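4.2 Sorting packaged goods on a bed surface

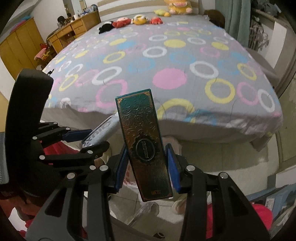
The second part of the study deals with how people sort small packaged goods when they have no desk or table to work on. In the home interviews many participants told us that they unpack shopping, gifts and travel items on a bed. The bed is wide, it is at a handy height for a person sitting on its edge, and nothing rolls off it easily. It is also soft, and this changes how boxes and tubes behave when they are put down. Earlier work on household sorting, including our own pilot in Bragança, used hard tables only.

We kept the task simple. Each session began with a mixed set of packages on a made bed. The person was asked to put them in order so that another member of the household could find any one of them later. We gave no categories. People could sort by shape, by use, by color or by any other rule they liked, and they could change the rule partway through. A session ended when the person said it was done. The upper limit was 60 minutes, and no session reached it.

The packages fell into two main groups. The first was rigid cartons, many of them tall and narrow, of the kind used for cosmetics, perfume and gift items. The second was tubes and soft packets. We chose decorated packages over plain ones for most of the set. In the pilot, plain cartons were sorted almost entirely by size, and we wanted to see if surface decoration would give people another rule to use.

Figure 2. A tall box with a metallic finish shading from teal green to coppery brown, with embossed scrollwork and a dark oval medallion. Behind it is a bed with a light grey sheet patterned with circles and rings.

Decoration did matter. Participants grouped boxes with a metallic finish together early in the session, even when the contents had nothing in common. Embossed patterns had a similar effect. A box like the one in Figure 2, with scrollwork over its face and gold ornaments at the upper corners, was usually treated as a gift item and set apart from everyday goods. When we asked why, people spoke about the finish first and the lettering second. Several had not read the lettering at all by the time they chose a place for the box.

The reading of labels is worth a closer look. On a carton with a color that shifts along its height, small text can be hard to make out, and people have to tilt the box toward the light before they can read it. On tubes the print is often much larger, but it runs along the length of the package and curves away from the reader. Participants handled the two problems in different ways. Cartons were lifted, tilted and put back. Tubes were more often turned in place with a fingertip until enough of the name came into view.

Standing a tall box upright on a mattress was the most common source of trouble. A narrow base sinks unevenly into the bedding, and the box leans or falls when a person shifts their weight nearby. After one or two falls most people gave up and laid the tall boxes flat. Once a box was lying down, its front face was not always on top, and the next person to look for it had to turn it over. We recorded 510 cases in which a package was picked up, looked at and returned to the same place without being moved to a group. Tall cartons made up the largest share of these.

The bedding itself also played a part that we had not planned for. We did not ask households to change their sheets, and the sheets varied a good deal. On plain sheets people tended to leave gaps between groups and to straighten the edges of each group by hand. On sheets with a bold pattern some people used the pattern as a guide. With printed circles, for example, they would put one kind of package on a large filled shape and a second kind on the next. Others ignored the pattern completely. One participant said that the circles made small items harder to see and moved everything to the pillow end.

Coding followed the scheme developed by Vasilis Kneževič for the Surnano kitchen study, with two changes. We added a code for "leaning," used when a package was propped against another package or a fold in the bedding. We also split "turning" into two codes, one for turning in the hand and one for turning on the surface. The full set of coded events came to just over 1,000. Two coders worked separately on the recordings and then met to settle the cases where they disagreed. Most disagreements had to do with leaning, where it was hard to tell if a box had been propped on purpose or had simply come to rest that way.

Six households in Drostton took part in a second round in June, using the same packages on a hard table. Here the tall cartons stayed upright in nearly all sessions, and people arranged them in rows with the fronts facing out. The tubes gave more trouble than before, as they rolled when the table was bumped. Two households placed the tubes between rows of cartons to hold them still. We saw the same solution on the bed in only one session.

The storage trays supplied by Fletitz were not used in either round. We discuss them in Section 5, together with the follow-up visits in which participants were asked to find a named package in a set that someone else had sorted.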